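Home | Notebook | Hardware | Data | People | Search

Wednesday, March 5, 2025

Bedroom tasks, hand-held grippers, cloth set

Okay, picking up where I stopped on the sock problem. The Lobo policy keeps closing too early on thin knit stuff, and I'm now pretty sure it's my labels and not the network! I'd been marking "grasp" at first contact. For a sock that's way too soon, the cloth is still sliding between the pads.

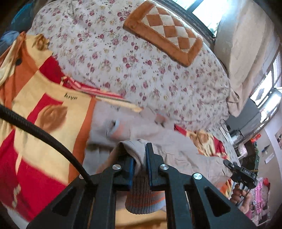 So the new rule is to mark grasp when the fabric stops moving relative to the pads, and I relabeled 40 clips that way last night (slow, but kind of soothing). Retrained on those plus the old 200. On held-out clips the early closes dropped from 12 to 5. Small numbers, I know, I know. Subbarao Hegde wants to see it with a different seed before he gets excited, and fair enough.

Bigger soft things are another story. With a pillow the pads only ever get a bit of the end, and the rest of it does whatever it likes. 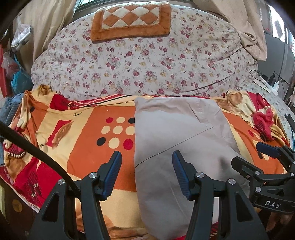 I tried the same label rule on those and it's mush, I can't tell when the cover has stopped slipping and when the filling is just squashing. Maybe pad gap over time would do it? Rolik already logs that, so it's a cheap thing to try. Also busy prints seem to throw off the tracker, need to check that against the plain sheet clips from August.

To do: second seed, plot pad gap, ask Subbarao for the Pidetach export script.

Recent entries
- Golleo sync drift again
- Pad wear, blue vs. old pads
- Towel folding, first labels

Last updated: same day, evening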